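Re: [gripper-users] Parnus fingers vs the Dusel ones, cloth
8/28/23

> Has anyone run the Parnus fingers on clothing yet? We've been on
> the Dusel pads since May and they're fine on boxes, hopeless on a
> thin hem. Also wondering if the Trekonov controller copes with two
> hand-helds at once.

Quick one, have to run. Yes, on shirts mostly. Narrow tips are way better at getting hold of a single fold. Dusels grab two layers or nothing. 36 tries each on the same pile, Parnus missed 2, Dusel missed 22. Not a fair test, different person holding them, but still. 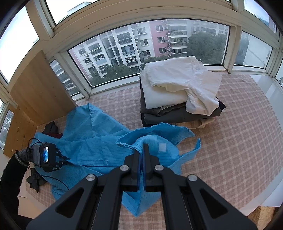
Controller is ok with a pair. Had to drop the rate on the left one or it lags behind the right. Set the close force low, default is far too strong for cotton and you get a crease that wont come out. Watch the cable too, keep it off the cloth if you can, it drags.

Havent tried the Beaudoin arm with these, the mount holes don't line up. If somebody has an adaptor drawing please post it. Log is 293 in the shared folder, colour calibration is in teh same place.

Will do towels next.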